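Usura project — progress meeting on shared handling
August 7, 2020
Recorder: Avport workcell group

1. Minutes of the previous meeting
Approved with one correction. The compliance setting listed for the January runs was the setting for the free-space tests.

2. Status of the rod-and-frame task
The data set now holds 1304 episodes, of which 1166 passed the force-log check. The remainder have gaps in the wrist channel and stay out of training until the logger fix is confirmed.
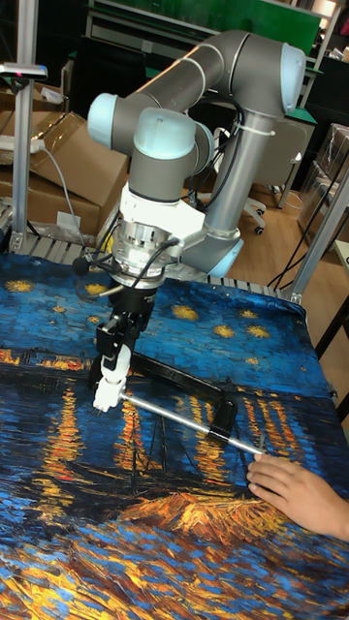
The policy trained on the checked episodes was compared with the scripted baseline, 20 trials each. The baseline holds position well but pushes back when the person shifts the part. The learned policy yields sooner and returns to the target pose more slowly. The group agreed that return time should be reported separately from success.

3. Definition of success
The present rule counts a trial as complete when the wrist force stays below the limit for 2 seconds. It was noted that a stalled arm can also meet this rule. 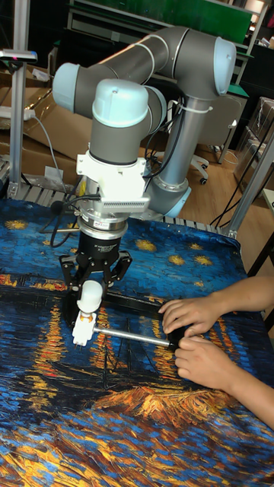
Nigam asked whether the rule could use the logged pose as well, as their own analysis scripts already read it. Avport had no objection. Nigam will send the pose tolerance used in its earlier report.

4. Hand position and contact force 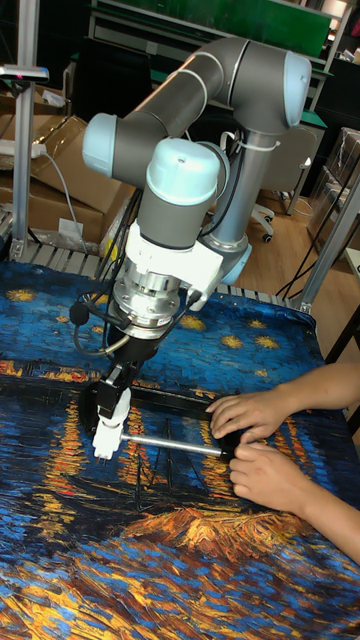 Rod held at the gripper and at the person's end, black frame on the cloth.

Force traces differ more between operators than between policies. Kilora proposed a fixed grip point. The group preferred to leave the grip free and label it afterward.
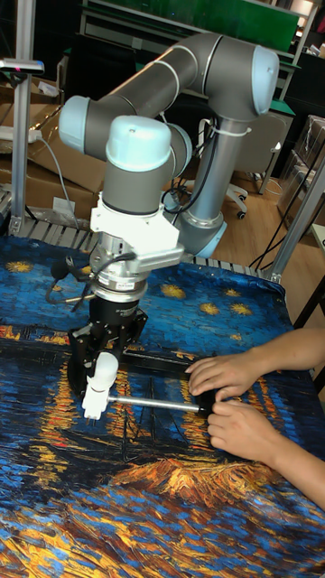 Labeling will be done per hand. A single label per episode hides cases where the two hands do different work, such as one curled over the black bar while the other grips the end of the rod. Kilora will draft the label list — short names only — and try it on the checked episodes first.

5. Actions
Avport: confirm logger fix; rerun baseline under the revised rule.
Nigam: pose tolerance.
Kilora: label list.

Next meeting to be set once the rerun is complete.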